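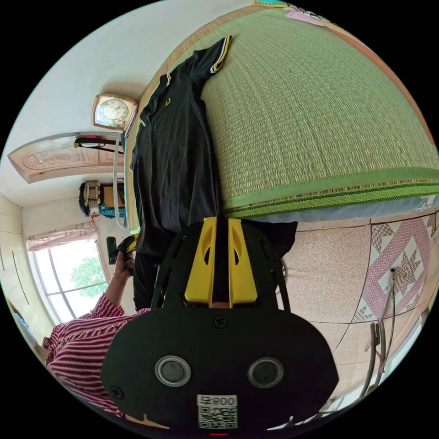
Flat measuring on the straw mat, bedroom setup

Oct 25, 2020

Continuing the polo pattern and the mat work together, as both need the same surface. The bench at the workshop is still taken up with the Osley order, so measuring is being done on the bed with the green straw mat over the sheet. Shirt is the black short-sleeved polo with the yellow-and-white stripes at the cuff.

Surface

The mat lies over the pale blue sheet with the trimmed edge toward the person measuring. Checked it for flatness before putting the shirt on. A mattress gives under the hand, and the mat spreads that out but does not remove it. Pressing at the center with the palm moves the weave down enough to shift a hem. Leaning on the edge is worse. Two rules for this surface:

Do not lean on the mat while reading the tape.
Lay the tape on the garment and let go of it before reading.

The weave is fine enough that jersey does not snag on it, but it does grip. On the cutting table a shirt slides back when pulled and relaxes to its own width. On straw it stays where it was put, stretched or not. Lift the whole body once and let it drop before taking a width. Skipping the lift made the chest read wide on the first attempt, and that reading is struck out in the table book.

The weave also works as a rough square. Set the side seam along a line of straw and the hem should follow the crossing line. Good enough for spotting a twisted body, not good enough to measure from.

Mat dimensions

Inside the trim, long direction: 1,878 mm
Inside the trim, short direction: 982 mm

Both with the steel tape, mat moved to the floor for this and then put back on the bed. Long direction was taken along the middle. Corner to corner not taken. The replacement trim from Vidmar should be cut from these numbers plus the turning at the corners, and not from the figure on the packet, which includes the trim.

Existing trim is a darker green than the straw, with a thin patterned stripe. The stripe does not need to be matched. Plain is acceptable if the Vidmar sample folds cleanly at the corner. The sample is stiffer than the trim now on the mat and may need to be pressed over a rod first. Try it on an offcut.

Shirt

Order of work, so the next person gets the same readings:

1. Button up if the shirt is to be measured closed. Leave the collar as it falls and do not press it down.
2. Lay the shirt front up with the body straight. Smooth from the placket outward, flat hand, no pulling.
3. Let the sleeves lie at their own angle. Forcing them out square drags the armhole and changes the chest.
4. Lift, drop, and smooth once more, lightly.
5. Chest below the armholes, then hem, then body length from the high shoulder point.
6. Sleeve last. Opening is taken at the edge of the striped trim, not at the seam that joins it.

Step 6 is where the old sheets disagree with each other. Some were clearly taken at the seam. The striped trim is a separate piece and it is firmer than the sleeve, so the two places do not give the same number. From now on write "edge" or "seam" beside the reading. Old readings with neither word should be treated as unknown and not averaged in.

Thin yellow edging runs along the seams at the collar and placket. On the pattern this is to be drawn as its own piece with its own allowance. The Stondness pattern draws it as a line on the placket, which is fine as a picture of the shirt and useless for cutting. Redraw needed.

Logo on the chest is small, yellow, embroidered. Not part of the pattern, but mark its position on the front piece so the backing does not end up under the placket facing. Place it after the front is cut and before the shoulder seam is closed.

Fabric

Test jersey for the copy is the Seltik black, around 200 g/m2 by the kitchen scale and a cut square. The scale is coarse for a piece that small. Cut a larger square from the end of the roll and weigh again before writing this on the pattern envelope.

Relaxed a length of the Seltik overnight on the workshop shelf, unrolled, no weight on top. It came back shorter than it was cut. This was expected and matches what the August roll did. Do not cut from the roll on the same day it is opened.

Black is awkward on this mat for one reason only: bits of straw show. Wipe the mat with a barely damp cloth and let it dry fully before any black goes on it. A lint roller takes the bits off the shirt but leaves adhesive on the straw if it is used there, so shirt only.

Light

White walls help. Seams on the black body are hard to find under the ceiling lamp alone and easy by daylight. Dark thread on the Seltik will be worse. Chalk the seam lines on the copy with the yellow pencil; the white one brushes out too soon.

Errors found today

Chest, first reading: wide, struck out, see Surface.
Body length: tape had gone under the collar at the high shoulder point. Taken again.
Mat, short direction: first taken on the bed over the sag and came out long. The floor figure above is the one to use.

Storage

Mat gets rolled, never folded. Folding puts a crease in the straw and the straw along a crease will in time split. Roll with the trim on the outside of the turn and tie in two places, loosely, with tape and not string.

To do

Redraw placket edging as a separate piece.
Second weighing of the Seltik.
Corner test with the Vidmar trim on an offcut.
Go through the old sleeve sheets and mark the unknown ones.
Ask when the Osley order leaves the bench. Repeat the chest reading there and write the difference from the mat reading next to it.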